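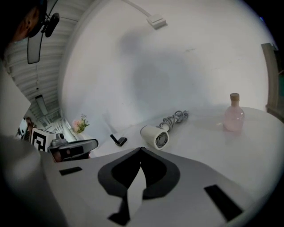

**Soup lunch of Grillumell will move to Dukum House in December**

The community soup lunch, which has been held in the old curling club of Grillumell for many winters, will have a new address from December. The organizers confirmed this week that the lunch is moving to Dukum House, at 222 Drornusow Road, beside the pharmacy and across from the bus loop.

The reason for the move is the rent. The curling club has been sold, and the new owner asked for $1,000 for each afternoon that the hall is used. The lunch does not charge a fixed price. Guests pay what they wish into a tin at the door, and in some months the tin does not even cover the vegetables. At Dukum House the hall will be given without rent until spring, and the lunch group will pay only for the cleaning and the heating.

The cooking stays with Ông, the small Vietnamese restaurant on the main street, which has prepared the broth from the first season. The restaurant makes enough for 300 bowls, half of them with beef and half with mushroom. The broth is started in the evening before and comes to the hall in covered pots shortly before noon. Regular guests will be pleased to learn that the ginger and onion broth, which was missing last winter, is on the menu again.

Not everyone is satisfied with the change. The curling club had a large parking lot, and Dukum House has only a narrow one behind the building, which is shared with the pharmacy. Several guests who live on the farms north of town wrote to the organizers about it. One letter asked whether a person with a walker can get from the street to the door when there is ice. The organizers answered that the front path will be salted in the morning of every lunch, and that drivers may stop at the side entrance to let passengers out, but may not park there.
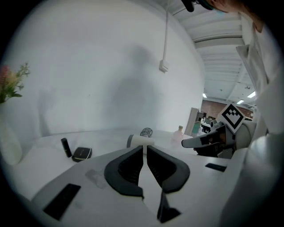 *A white tabletop at Dukum House.*

The bus is now the easier way for many people. The Drornusow Road line stops directly in front of the building, and the ride from the seniors' apartments takes 12 minutes. From the curling club it was necessary to walk back up the hill to the stop, and some of the older guests had given up coming for this reason.

The kitchen at the new place is smaller than the old one. It has a proper dishwasher, however, and the bowls will no longer be washed by hand in two tubs. The organizers ask that guests bring their own container if they want to carry soup home. Take-home portions will be filled only after 1:30 p.m., when everybody who wished to eat in the hall has been served. Last year there was some bad feeling when large jars were filled early and the mushroom broth was finished before the second sitting. 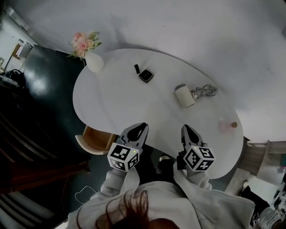

The seating plan is also new, and it has been discussed nearly as much as the rent. In the curling club the guests sat at long rows, and a person who came alone could eat the whole meal beside a stranger's elbow. Dukum House has white tables with rounded outlines, one of them shaped like a kidney, and the organizers hope that people will turn toward each other and begin to talk. They also want to keep some places free for families with a stroller. Groups who always sit together may still do so, but they are asked not to hold chairs with their coats for friends who will come an hour later.

Music will continue in a modest form. The piano of the curling club was sold together with the building, so the accordion players will perform alone until another instrument is found. Offers of a used piano are welcome, on the condition that the owner can arrange the transport. The hall is on the ground floor and has a double door.

Doors open at 11:30 a.m. and the first soup is served at noon. The second sitting begins at 12:45 p.m. There is no registration, but groups of more than eight persons should leave a message at the restaurant in advance. People with allergies can ask for the list of ingredients at the serving counter; fish sauce is used in the beef broth only.

Help is still needed for carrying chairs before the first lunch and for wiping tables between the sittings. Those who can give an hour may put their name on the sheet beside the cash register at Ông.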